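Skernosix opens drawer-and-door kit to outside labs

2021-02-13

Skernosix has put its household simulation kit on general sale after a closed trial that ran through the winter. The kit, called Rava, is a set of virtual rooms and furniture in which developers can practice robot handling tasks before they try them on real hardware.

The first release has 206 furniture models with working parts, among them wardrobes, chests of drawers and cabinets. Each drawer and door has its own friction and travel settings, and these can be changed one at a time or varied at random between runs. Buyers can load the arms and hands supplied with Rava or bring in their own.

A single-user license costs $610 a year. Schools and colleges pay 30 percent less. There is a free trial that lasts 30 days and includes the full furniture set, but it limits users to one room at a time.

Wakana Ikeda, who leads the Rava team, said drawers were the part of the job that trial users asked for most.

"People had plenty of blocks to pick up and put down," Ikeda said. "They wanted a drawer that sticks a little, or one that was left half open by the last run."
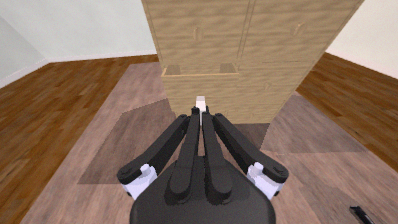
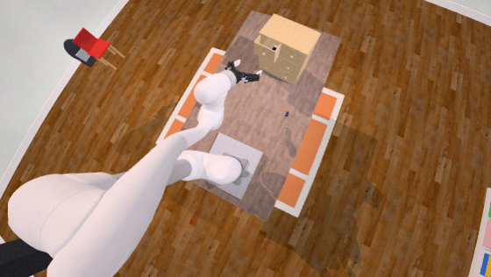

Views rendered in simulation, both with a drawer open.

Rava runs on a desktop computer with a recent graphics card. Skernosix says a laptop will do for setting up rooms and checking a task, though long training jobs should go to a server. Scripts are written in Python, and results can be saved as video, joint readings or both.

Briko, a small firm that builds test benches for warehouse arms, was one of the trial users. Its software lead, Hòa Tăng, said the team set up its first task in an afternoon and spent much longer getting the contact settings right.

"The defaults are too forgiving," Tăng said. "A handle that holds in the simulator can slip on the bench. We went through 70 settings files before we had one we liked."

Tăng also said the manual was thin on imported hands and that the team had relied on email support for that part. Ikeda said a longer guide would be posted before the end of February.

An add-on with kitchen fixtures, named Hirose, is planned for later in the year. Skernosix has not set a price for it. Current license holders will be able to test it early.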